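Skukunwood Grasp Transfer Study: Frequently Asked Questions

3 min read

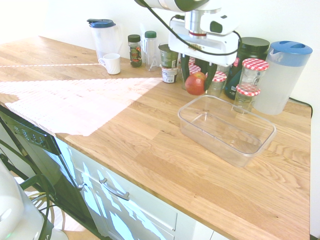 What does the study measure?

Whether a grasp policy trained in one kitchen keeps its success rate in another. The task is fixed: pick up an apple from the counter and place it in a clear plastic container.

How much data was used?

The policy was trained on 1,000 demonstrations from the Sillport kitchen. Evaluation used 222 trials at Skukunwood, with no fine-tuning.

What was the result?

211 of the 222 trials succeeded. Of the 11 failures, 4 were drops during transfer. The rest were missed grasps.

Does sunlight affect the policy?

Blinds were left open during evaluation. We did not control for glare on the countertop, and we make no claim about it as a separate factor.

Why keep jars and pitchers on the counter?

Background clutter is part of the test condition. Items were not rearranged between trials.

Is the code available?

The evaluation scripts will be released in April. Training code depends on the Kolář planner and is not included.

Related
Idusbridge: container placement baselines
Kolář planner release notes
Sillport demonstration set, version 2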